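Anthropology of Herding Peoples - Handout 3
Reading old field photographs and the notes that come with them
Instructor: Hema Venkataraman
Posted 10 October 2025

Before we get going, thank you to everybody who stayed after the last class to help sort the photocopies. I know the packet is heavy and some of the pages came out gray. If yours is missing the second half of the Katsaros chapter, come by my office and I will make you another one. The coffee is bad but there is usually some of it.

Last time we talked about why herding families move, and I gave you the short answer, which was grass and water. The longer answer takes up most of this handout. A household with sheep in the Dranley uplands does move for grass and water, but it also moves to be near a daughter who married into the next valley, or to stay clear of a cousin it has quarreled with, or because the old grandmother likes the summer hut and has been asking since the snow went. When Wouter Van Dijk first wrote up his stay there, he drew the whole year as a neat loop with arrows on it. Then he went back for a second season and the arrows were all wrong. I am very fond of him for printing both maps side by side. 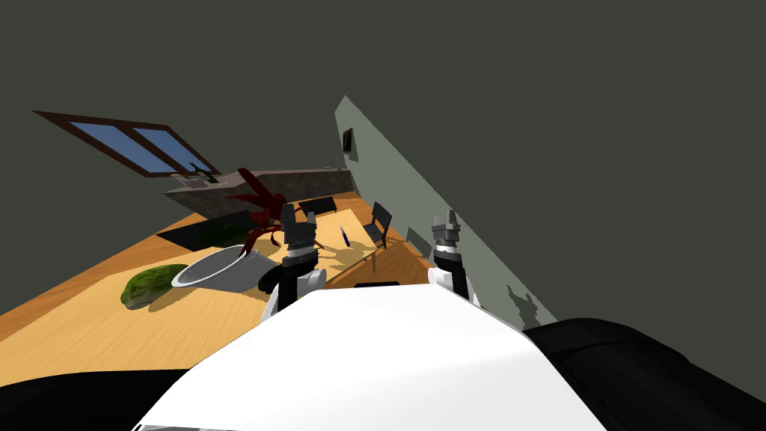

So when you read a seasonal map, please ask which year it shows. A dry year and a wet year can look like two different peoples. In the Lolteo notebooks the same family camps by the stream one September and a long day's walk above it the next, and the only explanation in the notes is the word "flies," underlined twice. I have had students build a whole theory of land rights on that move, and it was a lovely theory, but do read the margins first.

Now to the written captions, since that is where most of you got stuck in the exercise. An old print in an archive may carry several layers of writing. There might be pencil on the back from the person who took it, ink on the mount from whoever sorted the collection, and a typed line from a cataloger who never left the city. They will not always agree. Give each layer its own line in your notes, with the hand and the material if you can tell, and resist the temptation to blend them into one tidy sentence. I did that all through graduate school and spent a very long summer undoing it. 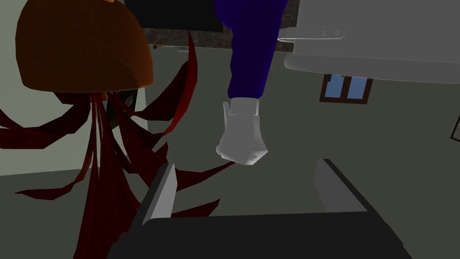

The Sirketti collection is a good place to practice. It holds 527 prints, and Grigoris Rallis went through every one of them with a magnifying glass and a great deal of patience. His list gives the pencil notes exactly as they stand, spelling and all. You will see that one shelter is called a "hut" on the back of the print and a "store" on the mount. Those two words would send you off in quite different directions if you were counting households, and I would like you to keep both of them until you have some reason to choose.

A word on people's names too. Many of the early notes say only "man with goats" or "chief's wife." Tươi Sầm has been taking copies of the prints back to the villages and sitting down with older residents, and a good many of those people have their names again. Her article is in the packet, right after the Katsaros pages. It is short and I think it is the best thing we read this term, so please don't leave it for the bus.

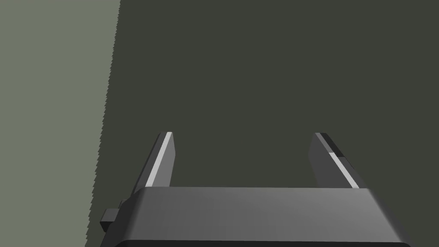 Simulated room, gripper seen from behind and above.

For the written piece, choose 12 prints from the Sirketti list and write up to 2000 words on what they can and cannot tell us about the herding year. You may disagree with Rallis. You may certainly disagree with me, and Fotis Stamatopoulos, who is grading with me this term, says he rather hopes you will. Bring a rough draft to your discussion group and we will swap papers.

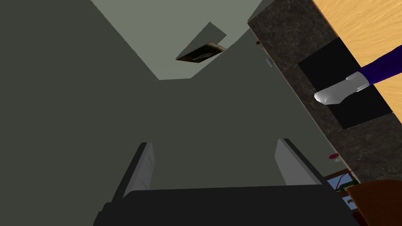

READING FOR NEXT TIME

Van Dijk, both maps and the pages between them
Sầm, the whole article
Rallis, introduction to the list (skim the part on storage boxes)

As you read, keep a small page going of words for places where people sleep - camp, hut, homestead, shelter - and note who is using each one. We will put them all up on the board and see what a mess we have.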